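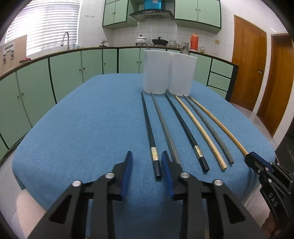
Chair and bed exit pads - 18th December

Picking up where the October pages left off. Question is still the same one: why do the Idico pads at Rahman House go quiet on light residents, and is it the pad, the cable or the box.

Got the returned pads out of the crate. Wiped down, labeled on the underside with the paint pen (not tape, tape came off last time in the wash). Oldest one is serial ending 673, the one night staff kept complaining about. Cover yellowed at the fold. Somebody has been storing it folded in half, crease goes right across the middle and you can feel the foil underneath has a ridge. Asked in the email to store flat. Will ask again, maybe put it on the pad itself.

Setup

Foam mattress, the thin one, on the bench frame. Pad under the sheet at hip height, same as they do it on the floor. Trirkitz alarm box on the long cable, volume taped at low so we don't get another visit from next door. Vornov logger clipped across the pad leads so we see the contact opening separate from whatever the box decides to do about it.

Weights - sandbags in a pillowcase for the slow tests, then one of us lying down and getting up for real. Sandbags don't roll, people roll. Keep both but don't mix the columns like I did in October, took half a morning to untangle.

Runs

Started with the newest pad as control. No trouble. Load on, contact closes, load off, contact opens, box sounds after its delay. Boring, good.

673 next. Full load ok. Half load ok if centered. Slide the bag toward the edge and the contact chatters, you can see it on the logger like grass. Box ignores the chatter becuase of the delay, so to the aide in the hallway it looks like nothing happened at all. Then at some point it just stays open and the alarm goes with the bag still lying there. So same pad gives you both complaints, the false alarm and the missed one. Explains why the notes from days and the notes from nights don't agree.

Did 20 lifts on 673 with the light bag. 2 missed completely. Both with the bag over the crease. Moved the pad so crease sat up under the waist instead and it behaved a lot better. Not a fix, don't tell anyone it's a fix.

Swapped cable, same thing. Swapped box, same thing. So pad. Fairly happy with that.

Real person test: lay on side facing the rail, legs drawn up, which is how the physical therapist says many of them sleep. Pad barely sees you. Hip is forward of the sensing strip. Even the new pad opened once when I reached for the cup on the nightstand. That's not a worn pad, that's placement plus a narrow strip, and a different conversation.

Delay setting

Box has a delay dial, off / short / long. All the boxes that came back were on long. Understandable, long means fewer nuisance alarms at night and people sleep. But on long I was sitting up, feet down and standing before it made a sound. I'm not eighty-something with a new hip but still. Somebody who moves quick on getting up and then goes over would be on the floor by then.

On short, with a good pad, it caught me still sitting on the side of the bed. More chirps when turning over though. Trade-off needs to go to the nursing side, not ours to pick. Write it up plainly: what long does, what short does, which resident it was meant for. Suggest it be set per bed and written in the care plan instead of left where the last person turned it.

Also - the dial has no detent. Brushes against the bed frame and moves. Found it halfway between short and long after I had dragged the frame across the room. Halfway acts like long, as far as I can tell, but only tried it a few times.

Odds and ends

Connector on one cable pushed in but not clicked. Box shows green either way. Bad. Green light should mean pad is talking. Ask Trirkitz if that is the old firmware or just how it is.

Sheet matters more than expected. Tight fitted sheet over pad bridges it at the edges, light load hangs on the sheet. Loose sheet fine. Incontinence pad on top of that, thick kind, worse again. Haven't done it properly, only tried once with each.

Logger battery died mid afternoon, lost the last few side-lying runs. Repeat them. Charge it overnight this time, on the charger that works.

Checked expiry labels. Pads have an "in use from" line on the back and it's blank on every one that came from Rahman. So no idea of age except by serial. They'd be well past the replacement date if they went on the beds when they were delivered.

To do

- pull 673 and anything else with a crease, mark DO NOT RETURN
- repeat side-lying runs, new pad, both delay settings
- sheet test done right, same bag, same spot, write the sheet down
- email Trirkitz re green light and loose plug
- one page for the house: store flat, fill in the date, check the dial, listen for the click
- ask Idico if the wide strip version fits the narow beds
- find the other pillowcase

Stopping here, bench needed for the walker brakes in the morning.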